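Section 4: Placing and pairing the stage monitors

Read this section before you connect the Wedero floor monitors to the Hanbridge mixer. The main speakers should already be set up and switched off at this point. If they are still on, turn the main level all the way down and then switch them off.

4.1 Positioning

1. Put one monitor in front of each performer, with the grille facing the performer's head. The cabinet has two sloped sides. Use the steeper side when the performer stands close and the shallower side when there is more room.

2. Keep each monitor behind the main speakers. Sound from the mains that reaches the microphones will cause feedback at a lower level than you expect.

3. Run the power cables along the back of the stage and tape them down at every crossing.
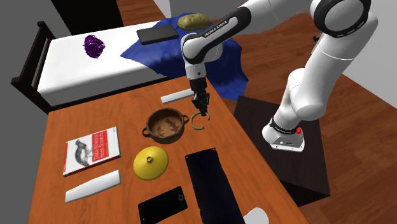
4. Point the back of a cardioid microphone at the monitor. For hypercardioid models, move the monitor a little to one side, as these pick up some sound from directly behind.

Note: The monitors weigh 22 pounds each. Lift them by the side handle. The grille is not made to carry weight.

4.2 Connecting

1. Set both aux send controls on the mixer to zero.

2. Connect AUX 1 to the input of the first monitor with a balanced cable. Connect AUX 2 to the second. Unbalanced cables will work over short runs but may pick up hum near dimmer packs.

3. Set the input switch on each monitor to LINE. The MIC setting adds gain and will overload the input when fed from the mixer.

4. Switch on the mixer first, then the monitors. When you shut down, reverse the order.

Caution: Do not plug the monitors into the speaker outputs of a powered mixer. This can damage the input board. 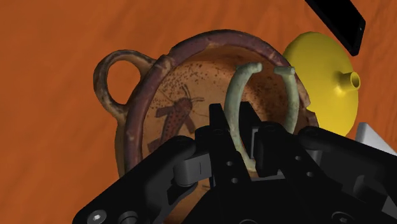

4.3 Setting levels

1. Set each aux send to PRE. The monitor mix will then stay the same when the main faders move.

2. Have one performer speak or sing at show level. Raise the aux send slowly until the voice is clear on stage.

3. If you hear ringing, back off the send and find the problem band on the monitor's equalizer. Ringing on vocals often sits between 300 and 500 Hz when the low-cut switch is off. Turn the low-cut switch on and try again before you reach for the equalizer.

4. Repeat for each microphone. Leave unused microphones muted.

5. Write the settings on the sheet at the back of this manual.

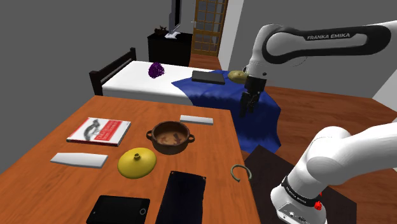
Wing-sze Mok adds that the low-cut switch should stay off for any monitor used by a bass player or drummer, and that step 3 applies to vocal monitors only. For those players, lower the send first and then cut the ringing band by a small amount.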